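Wivadside: notes from an equipment planning visit

Our group went to Wivadside in October to see how the site collects handling demonstrations, and to put numbers on a similar setup for the Panudness workshop. The tour started at 9:30 in the data room on the ground floor. Pellow supplies the hand-held grippers there and Gavalas handles servicing. Prices below are in dollars, before tax, as given to visitors.
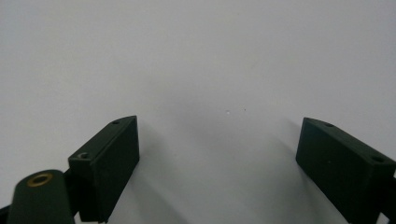

Replacement fingers are quoted at $165 a pair, and the first draft of our budget had no line for them. The site treats fingers as consumables and keeps them apart from the hand unit in its accounts. Each one is a plain dark green block with two screw holes along its beveled upper strip, so we have asked Pellow for the screw specification and for a price on blank blocks. A complete hand unit costs $1941 with the camera and cable. The revised unit is $2242 and adds a longer service term.

Lead time is 60 days on either version. Cables ship separately, and the quote does not say who pays for the second delivery. Calibration is done on site at Wivadside, and the staff allow half a morning for it after any finger change. Our draft schedule had calibration only at installation, so that needs to be corrected. 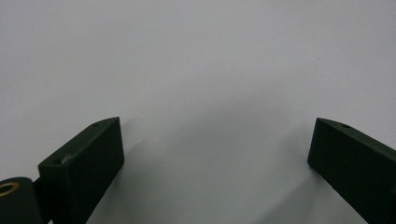
Should a first order include a spare hand unit? Buy the spare if two-handed work is planned, as one unit out for service stops both hands and the Gavalas contract includes no loaner.

The second half of the visit covered two-handed tasks. The operator works at a white table with a gripper in each hand, and each gripper has its own black cable. Table space and cable routing both belong in the room plan. We had allowed for neither at Panudness, where the floor outlets are all on one wall. 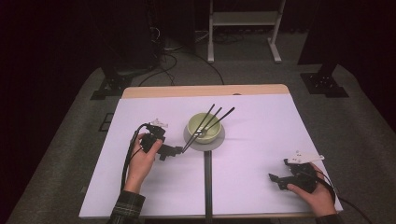
Gavalas objected to our plan to defer the service contract until the second year, saying that most of the calls it receives come in the first months, while operators are still learning the equipment. A contract signed later also requires a paid inspection of every unit.

The draft budget now carries two revised units, one spare, and four pairs of fingers. Still open: screw specification, delivery terms for the cables, inspection fee.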